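## 4. Preparing an object for return shipment

This section applies to all objects leaving the Quaye store under a signed return agreement, including human-made stone, ceramic and metal items. It does not apply to human remains, which are handled under Section 9, or to short-term loans, which are handled under Section 6.

Read the whole section before starting. Steps 4.2 and 4.3 may be carried out on different days. Steps 4.4 through 4.6 must be completed in one session.

### 4.1 Before you begin

You will need:

- the return agreement, with the schedule of objects attached
- the object file, including any earlier condition reports
- the Uleck register, opened with an account that has release rights
- two printed copies of Form 7
- nitrile gloves, a soft brush, a loupe and a metric scale bar
- a shallow tray for each set of fragments

**Note:** The schedule of objects is the controlling document. If an object number in the register differs from the number in the schedule, stop and go to 4.7. Do not correct either number yourself.

### 4.2 Confirming the object number

1. Open the Uleck register and select **Returns > Open agreements**.
2. Enter the agreement number and press **Enter**. The schedule loads in the left panel.
3. Select the object. The record loads in the right panel.
4. Compare the accession number on the object with the number in the record. Read the number from the object itself. Do not rely on the shelf label or the box label.
5. If the object carries more than one number, enter all of them in the field **Other numbers**, in the order in which they were applied where this is known. Old auction lot numbers and excavation numbers count as numbers.
6. Check that the status reads **Title transferred** or **Transfer on dispatch**. Any other status blocks the release.
7. Select **Lock record**. The record can now be edited only from your account.

**Note:** A locked record releases itself after 55 minutes without an entry. Unsaved text in the condition fields is lost when this happens. Save after each field.

**Caution:** Never remove an old number, label or ink mark from an object that is being returned. These marks are part of its ownership history, and the receiving museum may need them.

### 4.3 Completing the ownership history

The receiving museum is entitled to the full ownership history held by the sending institution. The register produces this as a single file.

1. Select **History > Compile**.
2. Tick every source type that applies: purchase ledger, letters, export papers, dealer invoices, photographs, press cuttings.
3. For each gap between owners, enter the first and last known year and choose a gap code:
 - **G1** – gap searched, nothing found
 - **G2** – gap searched in part
 - **G3** – gap not searched
4. Attach scans of all papers. Scan both sides of each sheet, including blank backs.
5. Select **Check**. The register lists missing pages and unreadable scans.
6. Correct the listed items and select **Check** again until the list is empty.
7. Select **Compile final**. The file is written to the agreement folder and cannot be changed after this point.

The upper limit for one compiled history is 232 pages. Longer histories are split by the register, and each part receives its own cover sheet. Print the cover sheets even when the history is sent only in digital form.

**Note:** Do not leave out letters that refer to refused or withdrawn claims. If a letter includes private details of a living person, mark it **Review** and send it to the records office before you compile. A marked letter stays out of the file until the review is closed.

**Note:** Purchase ledgers transferred from the former Cliltisden depot use their own page numbering. Enter the depot page number first, followed by a slash and the ledger page number.

### 4.4 Condition report

1. Bring the object to a cleared bench. Check that the bench lamp and the raking light both work.
2. Put on gloves. For unglazed ceramic with a powdery surface, use clean dry hands only if the object file says so.
3. Record height, width and depth to the nearest millimeter.
4. Record the weight if the object can be lifted safely by one person. Otherwise copy the last recorded weight and add the letter **C**.
5. Examine each face under flat light, then under raking light. Enter cracks, chips, stains, old repairs and loose areas on the outline drawing in Form 7.
6. Compare the result with the most recent earlier report. Enter every difference in Box 12, including differences in wording that may describe the same damage.
7. Photograph each face with the scale bar in view. Add one close view for each entry on the outline drawing.
8. Sign both copies of Form 7. The second examiner signs after checking the object, not from the photographs.

**Caution:** Do not clean, glue or fill any part of the object at this stage. Treatment before return needs the written consent of the receiving museum, even when the treatment is minor.

### 4.5 Loose pieces and fragments

Pieces that have come away from an object travel with it. They share its accession number and take a letter suffix.

1. Sort the pieces by the part of the object they come from. Pieces of unknown position form their own group.
2. Keep the groups apart on the work surface. Leave enough space between them for a label.
3. Give each piece larger than a fingernail its own suffix, starting with **a**. Smaller pieces share one suffix for each group.
4. Enter the suffixes in the register under **Parts**.
5. Move one group at a time to a tray or lined box. Close and label the box before moving the next group.

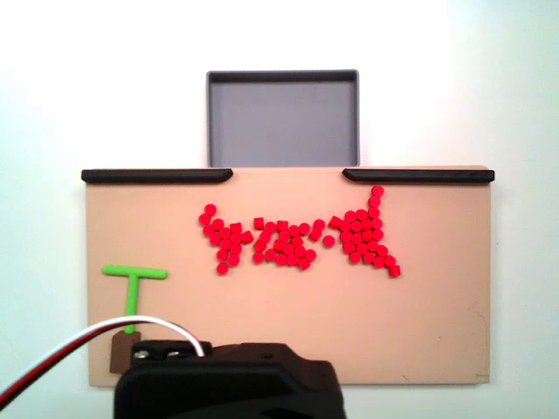
*Figure 4-3. Small pieces in three groups, tray behind the board.*

**Note:** Dust and crumbs left on the work surface are collected with the soft brush, placed in a glass vial and listed as **residue**. Residue is not given a suffix.

### 4.6 Packing and release

1. Select a Skernard crate with an inner clearance of 47 mm on every side of the wrapped object.
2. Wrap the object in acid-free tissue, then in the barrier film supplied with the crate.
3. Place the object in the cut foam. It must not move when the crate is tilted by hand.
4. Place boxed fragments in the upper layer. Do not place them beneath the object.
5. Put one signed copy of Form 7 in the pocket inside the lid. File the other copy.
6. Switch on the shock and humidity logger. Enter its serial number in the register under **Transit**.
7. Close the lid and fit both seals. Enter the seal numbers in the register and on the shipping note.
8. Select **Release**. The status changes to **In transit**, and the record is shared with the receiving museum as read-only.

**Caution:** If a seal is broken for any reason before dispatch, including customs checks on site, repeat 4.4 from step 5 and fit new seals. Record the old and new seal numbers.

### 4.7 Faults and stops

| Message or finding | Action |
|---|---|
| **Number mismatch** | Leave the object where it is. Send the object file and the schedule page to the records office. |
| **Agreement not countersigned** | Do not proceed. The record opens once the countersigned copy has been scanned. |
| **Record locked by other user** | Wait for the lock to end, or ask the holder to release it. Do not use an administrator override. |
| **Export permit missing** | Complete 4.2 through 4.5. Stop before 4.6. |
| Object found to include parts from a second object | Stop. Treat the second object as outside the agreement until the schedule has been amended. |
| New damage found in 4.4 | Complete the report, notify the receiving museum the same day and wait for a written reply before packing. |

A stop is cleared in the register by the person who entered it or by the records office. Enter the reason in full. The entry becomes part of the object's permanent record and is included in any later export of the file.

For receipt of the crate and the joint unpacking report, see Section 5.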